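ロボットの近くに手を出す前の、うちの決まりごと

五月に入ってから、急に「安全のルールってどうやって決めたんですか」と聞かれることが増えました。たぶん、春から新しく入った人たちがちょうど一通り覚えて、今度は自分たちの現場に持ち帰る時期なんだと思います。そのたびに長いメッセージを打っていたら、さすがに指が疲れてきたので(笑)、ブログにまとめておくことにしました。

最初に言っておくと、私は規格の専門家ではありません。もともとは家電の検証をやっていて、ロボットを触るようになってからのほうがずっと短いです。なので、これから書くのは「双腕の小さいロボットを、家みたいな部屋で動かしている人間の手帳」くらいに思って読んでください。産業用の大きい機械を柵の中で動かしている方から見たら、だいぶ地味な話ばかりです。

私たちの手順書は、Unportという社内の共有ノートに置いてあります。最初の版は本当にひどくて、3行しかありませんでした。「電源を確認する。周りを確認する。気をつける。」以上! 気をつけるって何を、という話ですよね。でも当時の私はこれで足りると思っていたんです。

考えが変わったのは、Fereshteh Safaviさんと一緒に組むようになってからです。彼女は前の職場で搬送ロボットの立ち上げをしていて、とにかく言葉の使い方に厳しい。私が手順書に「停止していることを確認」と書いたら、すぐにコメントが付きました。「停止って、どの停止?」

これ、最初はぴんと来なかったんです。動いていなければ停止でしょ、と。でも言われてみれば、腕が動いていない理由なんていくらでもあるんですよね。プログラムが次の指令を待っているだけかもしれないし、通信が詰まっているだけかもしれない。一時停止のボタンを押した状態と、モーターの電源を落とした状態でも、まるで違います。見た目は全部同じ「じっとしている腕」です。怖いのはそこで、待っているだけの腕は、次の指令が届いたら普通に動きます。

それからは言葉を分けるようにしました。「待機」「一時停止」「動力断」。声に出すときもこの言葉しか使いません。「止まってる?」と聞かれて「止まってます」と答えるのは禁止です。慣れるまでは全員がぎこちなくて、ちょっと芝居の稽古みたいでした。

そして手を出していいのは、動力断のときだけ。ネジを一本締めるだけでも、ケーブルの向きをちょっと直すだけでも同じです。「ちょっとだけ」がいちばん危ない、というのはどこの現場でも聞く話ですけど、自分でやってみると、本当にその「ちょっとだけ」の誘惑が一日に何回も来るんですよ。再起動にかかる時間が惜しくて。気持ちはすごく分かる。分かるけど、だめです。

それともうひとつ、動力を切ったら腕が落ちる機種があるということ。ブレーキがあるかどうかで全然違うので、機体ごとに必ず仕様を調べて、手順書の一枚目に書いておきます。ブレーキがない機体なら、先に腕を低い姿勢まで下ろすか、支えを入れてから切る。私はこれを知らずに、昔Grotico(という名前を付けていた試作の腕です)を勢いよく作業台にぶつけたことがあります。指は挟みませんでした。でも音がすごかった。隣の部屋から人が走ってきました。

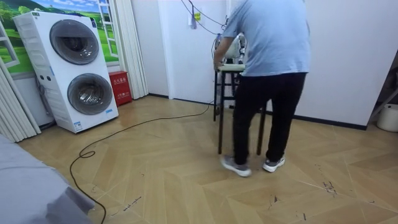 で、次が土台の話です。これは文句が出やすいところなんですけど、私はけっこううるさく言います。腕を二本とも前に伸ばした姿勢は、思っている以上に重心が前に出ます。畳んだ状態でぐらつかないから大丈夫、では確認になりません。いちばん遠くまで伸ばして、持たせる予定のいちばん重いものを持たせた想定で見る。速く動かして急に止めたときの揺れも見る。手で軽く押してみる。押すのはもちろん動力断で、です。

高さも測って記録しています。うちの確認表には、床から取り付け面までの高さと、腕をいちばん上げたときの先端の高さを書く欄があります。先日の構成だと取り付け面が900ミリ、先端が1827ミリでした。こうやって数字にしてみると、立っている人の顔の高さを普通に通るんだな、と分かってひやっとします。腰のあたりで作業している感覚でいると、上のほうに全然注意が向かないんですよね。座っている人や、床のものを拾おうとしてかがんだ人の頭がどこに来るかも、ついでに考えておくといいです。

ケーブルについては、Fereshtehさんと私で一度かなり揉めました。私は「床を這わせるなら壁沿いに」派で、彼女は「そもそも人が歩く側に出すな」派。似ているようで違うんです。壁沿いに這わせても、人がその壁の前を歩くなら結局またぐことになる。逆に部屋の真ん中を通っていても、誰も入らない側ならまだましだ、と。二人とも譲らなくて、コメント欄がすごい長さになりました。

最終的に手順書に残ったのは、こんな文章です。

「ケーブルは、作業者が機体に近づく経路と、機体から離れる経路の両方を避けて通す。避けられない場合は床に固定し、固定した場所を開始前に全員へ声で伝える。」

離れる経路、を入れたのは彼女です。近づくときは誰でも足元を見ますけど、何かあって後ろに下がるときは見ません。ああ、経験した人の言葉だなあと思いました。余った長さは輪にして床に置かず、まとめて吊るか、箱に入れる。このへんは今でも私がいちばんよく忘れるので、偉そうなことは言えません。

服装のことも書いておきますね。長い袖口、ひも、ネックレス、首から下げた名札は外すか、しまう。靴はかかとのあるもので、サンダルはだめ。髪は結ぶ。どれも当たり前なんですけど、家っぽい部屋で作業していると気分まで家になってしまって、スリッパで入ってくる人がいるんです。私もやりました。すみません。

それと、非常停止ボタン。ボタンがあることと、押せることは別の話です。うちでは開始前に、その日の作業者が自分の立ち位置から手を伸ばして、本当に押します。押して、腕の動力が切れたのを確かめて、復帰させる。毎回です。面倒くさいと言われます。でも、物を抱えた状態だと届かないとか、二人で作業すると相手の体が邪魔になるとか、やってみないと出てこないことがけっこうあるんですよ。一人が機体のそばに入るときは、もう一人がボタンを持って、その間は画面を見ない。チャットの返信もしない。ここは例外なしにしています。

記録の話も少しだけ。作業ごとの確認結果はWoreoという小さなツールに入れています。先月の終わりに数えたら、記録が574件を超えていました。正直(とあらためて言うのも変ですが)、そのうちのほとんどは「異常なし」です。読み返して面白いものではまったくないです。

でも役に立ったこともあって。ある時期から「右腕の肩の復帰が遅い」というメモがぽつぽつ出てきて、書いた人は全員ばらばら、本人たちは誰も大したことだと思っていませんでした。並べてみたら、だんだん間隔が短くなっていた。結局コネクタの緩みで、その日のうちに直せました。なので、気になったことは「気のせいかも」と付けてもいいから書いてね、とお願いしています。実際「気のせいかも」で検索するとけっこう出てきて、ちょっと和みます。

よく聞かれる「規格はどこまで読めばいいですか」という質問ですが、私はまずリスクアセスメントの考え方のところから読むのをおすすめしています。細かい数値から入ると、うちの機体は当てはまるのか当てはまらないのか、で疲れてしまうので。どんな危険があるか、どのくらいひどいことになるか、どのくらい起きそうか、どう減らすか。この順番で自分の部屋を一周歩いて紙に書くと、半日で相当な量になります。ちなみに私の最初の紙は、ほとんどが「つまずく」でした。

あと、手順書は短くしたほうがいいです。これは意見が分かれると思います。D'Souzaという別の案件で長い手順書を作ったときは、誰も最後まで読んでくれなくて(作った私も後半はあやしかった)、結局、入口に貼る一枚と、詳しい本体とに分けました。貼るほうには、言葉の決まり、手を出していい条件、ボタンの確認、この三つだけ。残りは本体に書いて、構成が変わったときに読み合わせをします。

読み合わせは朝いちばんがいいです。午後にやったら、私が寝そうになりました。

確認表のひな形がほしいという声もいくつかいただいているのですが、うちの機体に合わせた項目が多くて、そのまま渡すとかえって危ない気がしています。共通で使えそうなところだけ抜き出して整理しているところなので、もう少し待っていてください。ケーブルの項目は、Fereshtehさんの確認待ちです。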